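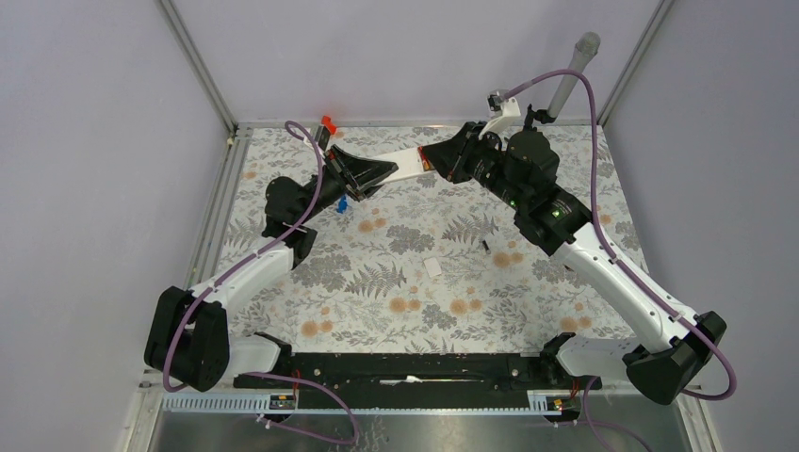 *Two robot arms over a table with a floral-patterned cloth.*

# Charity Endurance Events: Unit 4, Route, Checkpoints and Fundraising

Course notes, Tipene Pryor. Read these before the March seminar and bring the route sheet for the Grukstead Round.

## 4.1 The event we are using

The Grukstead Round is a 61 km walk for teams of four. It starts and finishes in Grukstead and raises money for a local hospice. Teams have 18 hours. Walkers must stay together between checkpoints, and a team that loses a member can carry on with three but not with two.

In Unit 3 we looked at why people sign up. This unit is about what the organiser has to settle before entries open. Most of it is dull work and most of it is done a long time ahead.

## 4.2 Choosing the route

Start with the paths you are allowed to use. A public footpath gives people a right to walk on it. It doesn't give you a right to put up a gazebo beside it, park a van in the field or send walkers through a farmyard with head torches at two in the morning. Speak to each landowner along the route, and get any agreement in writing.

Points to check on the ground:

- stiles and narrow gates, where queues build up in the first two hours
- road crossings, including ones that are quiet by day but fast at night
- stretches with no phone signal
- places where a vehicle can reach the path to pick someone up

Walk the whole route at least once in the dark. The Grukstead organisers moved their fourth leg after doing this. The original line crossed the Drirkuma estate by a path that was easy to follow in daylight and very hard to find at night, even with tape on the posts.

## 4.3 Checkpoints

The Round has six checkpoints, unevenly spaced. The early ones are far apart. The last three are close together, as tired walkers need to sit down more often and are more likely to drop out.

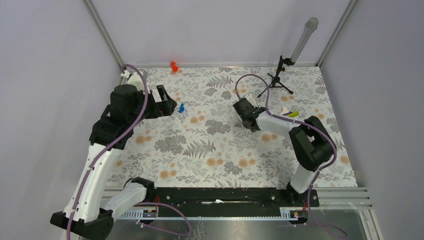 Each checkpoint has an opening time and a closing time. Work these out from the fastest and slowest teams you expect. Last year's results are the best guide. In a first year, use a slow walking pace and add time for stops. A team that arrives after closing is retired and taken back by minibus. Say so plainly in the entry pack, and make sure the marshals know they can enforce it.

Teams must be logged in and out. Grukstead uses a paper sheet at every checkpoint and a tracking service called Flutow. The paper sheet is the official record.

## 4.4 Money

Set the entry fee to cover the running costs, so that sponsorship can go to the charity. The Round charges £40 per walker and asks each team to raise £1,000.

Decide early whether the target is a condition of entry or a request. If it is a condition, you need a date by which it must be met and a rule for teams that fall short. Golshifteh Shojaei's guest session will cover how the wording affects what teams bring in.

## 4.5 For the seminar

1. Mark two places on the route sheet where you would want a vehicle standing by.
2. Draft opening and closing times for checkpoint 3.
3. Read the chapter by Jacobs on team retirements and note one rule you would change.

Route sheets are in the department office until 4 pm.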